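July, Plutholm residence, 4:30 p.m.

The afternoon was given to the guest rooms on the Heklow side. Murali Pillai had asked that floors be cleared of litter before any bed was stripped, and the order was kept. Small wrappers and tissues are to go into the lined bin first – the vacuum clogs on them. The desks were left for tomorrow.

Carpet, bin and desk, second room of the afternoon. 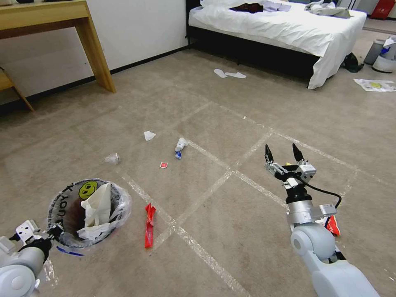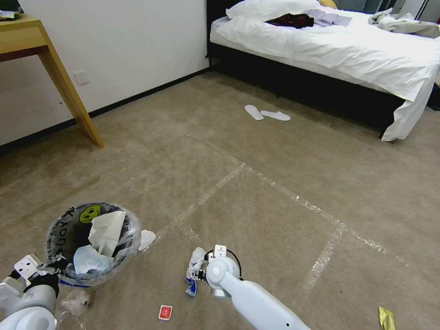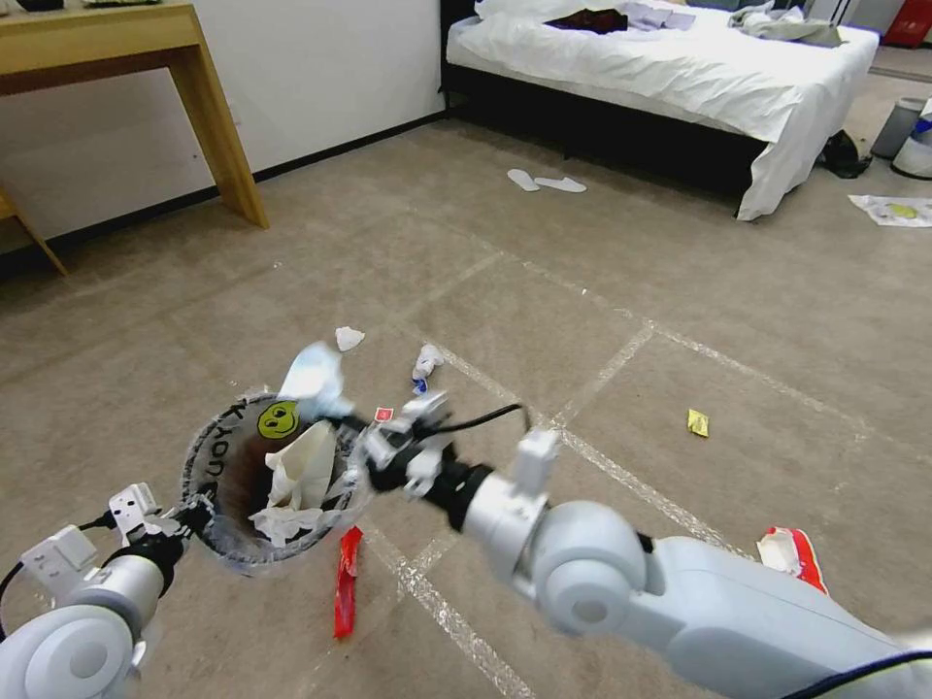 Clothing left on beds is to be folded and entered in the Rashidi book before the linen is changed. I have requested 200 bin liners, as the last box of 50 did not see out the month. Pillai has yet to sign the request. Supper was late again, and I retired without finishing the key register.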